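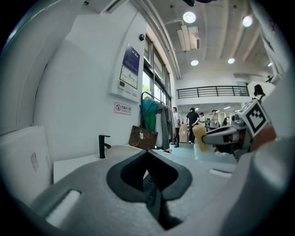 4. Your First Transfer: Getting a Record into Clarnen

By now the turntable is level, the cartridge is aligned and the Bikmont preamp is connected to your computer over USB. Time for the fun part! This section takes you from a record in its sleeve to a tagged, playable file in your Clarnen library.

For your first go, pick a record you know well. You'll catch problems a lot faster on a song you've heard hundreds of times. Telmo Manzano, who wrote the original version of this guide, always tested with the same scratched-up cumbia 45, and half of the settings below still carry his fingerprints.

4.1 Setting the level

1. Open Clarnen and choose Input > Bikmont USB. If the preamp isn't listed, unplug it, wait for the light to go out, and plug it back in.

2. Set the sample rate to 96 kHz and the bit depth to 24.

3. Find the loudest passage on the side. On most dance records you can spot it by eye -- the grooves look wider and a bit more wavy under a lamp.

4. Play that passage and turn the gain knob until the peaks land between -9 and -6 dB.

5. Lift the needle and write the knob position down. Loud 12-inch singles and quiet LPs can be miles apart, so you'll want a note for each.

CAUTION: Turn your speakers down before you lower or lift the needle. A dropped stylus at full volume can damage a tweeter.

4.2 Recording the side

1. Clean the record, dry it fully, and brush the stylus from back to front.

2. Press Record in Clarnen before you lower the needle. Leave a few seconds of empty groove at the start. The noise tool in section 5 uses it.

3. Let the whole side play. Don't stop between tracks.

4. Press Stop after the run-out groove and save the raw file right away.

NOTE: Keep the raw file, always. Estíbaliz Collado has transferred 1,481 sides with this set-up and still goes back to her earliest raw files whenever the declicker gets an update. Some of them sound wonderful now!

4.3 Splitting and tagging

1. Choose Edit > Find Gaps. Clarnen drops a marker wherever it hears silence.

2. Check each marker by ear. Live albums and anything with long fades will fool it, and on DJ mixes you'll be placing every marker by hand.

3. Fill in artist, title, label and catalog number. Copy the spelling from the label on the record, accents and all, and put other spellings in the Alternate field.

4. Scratch the matrix number into the Notes field too (it's etched near the center label). Collectors love you for this.

5. Choose File > Export and pick FLAC for your library. Make a second copy as MP3 if you want it on your phone.

4.4 If something sounds off

Low hum: check the ground wire first. It works loose very easily.

One channel missing: swap the left and right plugs at the preamp. If the silence moves to the other side, the trouble is in the cable or the cartridge.

Rumble under quiet passages: switch on the 80 Hz filter only while you listen, and leave it off for the recording.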